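Can a robot do your chores yet?

April 2023. Ages 7 and up

Short answer: a bit. Slowly. And not all of them!

Let's start with a job you can probably do half asleep. Putting plastic cups on a tray. Easy for you. For a robot with two arms, quite a big deal. 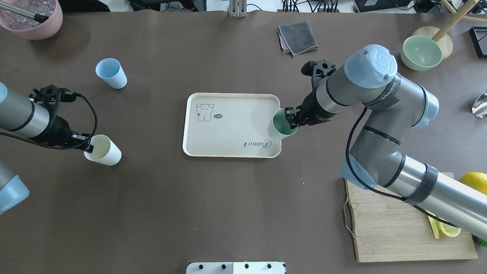 Cups, a tray and two robot arms.
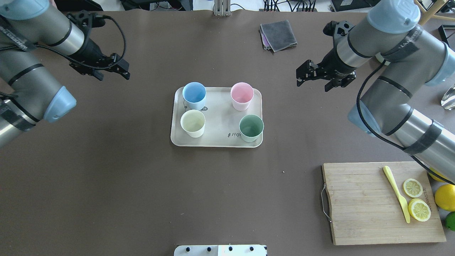
So why is it hard? Think what YOU do when you pick up a cup. You look. You reach. You squeeze, but not too much. If it starts to slip you feel it and grip tighter, and you don't even stop talking while you do it. Clever you.

A robot has to work all that out with numbers. Where is the cup? Which way up? How wide should the fingers open? Squeeze too hard and a thin cup bends. Too soft and it's on the floor.

And robots with two fingers (lots of them have just two) can't shuffle a cup round in their hand the way you can. Try it! Pick up a plastic cup using only your thumb and one finger. Now turn it upside down without using your other hand. Annoying, isnt it.

OK so what CAN machines do at home?

Washing clothes. Yes, for ages now. The washing machine doesn't look like a robot but it does a job people used to do by hand, and it was horrible hard work. Same with dishwashers.

Hoovering. Yes, mostly. Round robot hoovers are good on flat floors. Not so good with stairs. Or socks.

Folding clothes. Sort of. Some robots can fold a towel. T-shirts are harder, a T-shirt is a different shape every time you drop it.

Making your bed. Not really. Sorry.

Tidying your room. No! Far too many different things in there. A robot would have to know what is rubbish and what is your best drawing.

What about shops?

Big warehouses have machines that carry boxes about, all day and all night. Boxes are nice for robots. Flat sides, same size, don't roll away. Filling up shelves in a normal shop is trickier. There's soft bread, wobbly bottles, bags of crisps, and people walking past with trolleys.

How do robots learn?

One way is by copying. A person moves the robot's arms to do the job, and the computer remembers. Then they do it again. And again, with the cups in differnt places. Maybe 80 goes, maybe 665, maybe more. Boring, but your brain did something like it too. You dropped a LOT of cups when you were a baby.

Words to know

Gripper: the part of a robot that holds things. Like a hand but simpler.
Joint: a place where the arm bends. You've got them too, elbows and knees.

Have a go

Sit next to a friend. One of you is the left arm, the other is the right arm. One hand each, two fingers only. Now lay the table together. No talking!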